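Shared workshop – inspection checklist for the two-arm bench
Site: Jurkudcombe workshop, Osgate end
Date of inspection: 31 August 2024
Checklist revision: 2
Previous inspection: February

Mark each line Pass, Fail or Note. Comments are required for Fail and Note. Lines marked Fail stop all powered motion until re-inspected.

1. Area and access

1.1 Floor clear on the operator's side. Pass.
1.2 Curtains clear of both arms through the full programmed path. Note. The lower hem had been pinned since February and the pins have worked out twice. Weights to be sewn in. Until then, check the hem before each session.
1.3 Walkway behind the curtains open. Pass.
1.4 Warning sign on the door, legible from the corridor. Fail at first look, sign had been moved to the lathe. Refitted and passed the same afternoon.

2. Electrical

2.1 Isolator reachable without leaning over the table. Pass.
2.2 Emergency stop, operator position. Tested with the arm moving at reduced speed. Pass.
2.3 Emergency stop, second position. Pass, but the button is stiff. Replacement on order from Fastholm.
2.4 Controller earth continuity. Pass.
2.5 Cable runs on the floor covered or tied. Note. One tie missing by the platform. Replaced.
2.6 Cables at the wrist have enough slack for full rotation and do not catch at the end of travel. Pass. Checked by hand jogging, both directions. The loops are larger than they need to be. Leave them until the new brackets are made.

3. Mechanical

3.1 Base bolts, overhead arm. Torque marks aligned. Pass.
3.2 Base bolts, platform arm. Torque marks aligned. Pass.
3.3 Wrist flange screws. Pass. Re-marked with paint pen, old marks had rubbed off.
3.4 Gripper fingers parallel when closed. Pass.
3.5 Finger pads, wear. Note. Slight rounding on one pad. Acceptable up to the next inspection.
3.6 Wrist camera mount. Pass. No play found by hand.
3.7 Grease at the gripper slide. Pass.

4. Software limits

4.1 Lowest permitted height of the fingertips set and locked. Pass. The previous value allowed contact with the table top. Raised by 2 mm and saved under the profile named Đồng.
4.2 Maximum reach from the base set at 544 mm for bench work. Pass.
4.3 Speed limit in teaching mode. Pass.
4.4 Protective stop triggers on contact. Tested with a foam block – stopped on each attempt.
4.5 Both arms cannot be enabled together from the one pendant. Pass. Interlock tested with the key in either position.
4.6 Log file writing and time correct. Fail. Clock was almost 400 seconds slow. Corrected, re-tested, Pass.

5. Table and test objects

5.1 Cloth secured and not able to be drawn into the gripper. Note. It creases easily. Pull flat before starting and clip at the back. Do not use tape, it leaves residue on the pads.
5.2 Objects suitable for the gripper: no glass, no liquids, no open blades. Pass.
5.3 Loose metal items kept out of the approach path. Note. Long thin items are the ones most likely to be tipped or dragged by a finger. Set them well away from the box.
5.4 Box with the wire handle free of splinters, handle firm. Pass. Handle screws nipped up.
5.5 Soft toy free of loose threads. Pass.
5.6 Test weight of 136 g returned to its drawer. Pass.

Work at the bench, both wrist views and the side view:

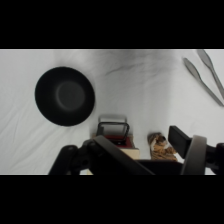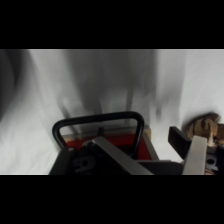
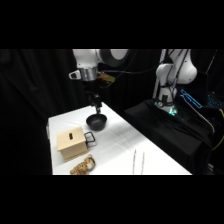 6. Actions before next use

6.1 Sew weights into curtain hem. Open.
6.2 Fit new second emergency stop when it arrives, then repeat 2.3. Open.
6.3 Make brackets for the wrist cables. Open, low priority. Drawing is in the folder, the hole spacing wants checking against the flange first.
6.4 Photograph pad wear at the next inspection, same angle each time, with a steel rule alongside.
6.5 Add the clock check to the daily start sheet. Done.
6.6 Print a spare copy of this list for the door. Open.

7. Result

Bench released for use at reduced speed, one operator at the pendant. Full speed is not permitted until 6.2 is closed. Anyone altering the limits in section 4 must write the old and new values in the bench book before enabling the arm, and repeat 4.4 afterwards.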